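Pacing Groups at the Hestirlow Half Marathon: Speaker Notes

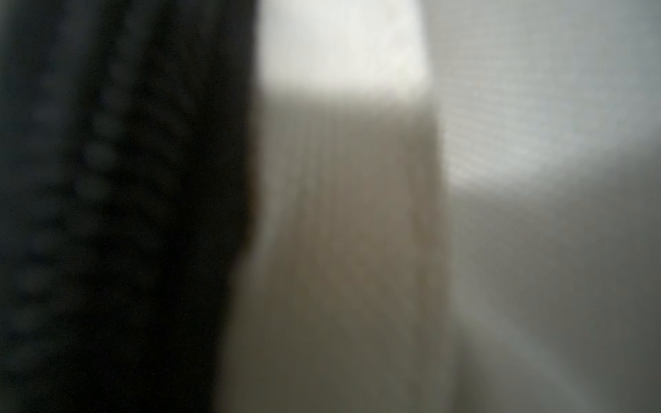

Dark dotted surface, close up.

Slide 2. Welcome members of the Rengifo running clubs. State that the talk covers pace groups only; course changes will be presented in May.

Slide 3. The 2:00 group was the largest at the last race. It will now have two leaders, one at the front and one at the back. Runners should line up behind the sign before the start.

Slide 4. Water stops. Groups will walk through each table for nearly 3 seconds, then resume pace. Take questions on the Justumora entry form.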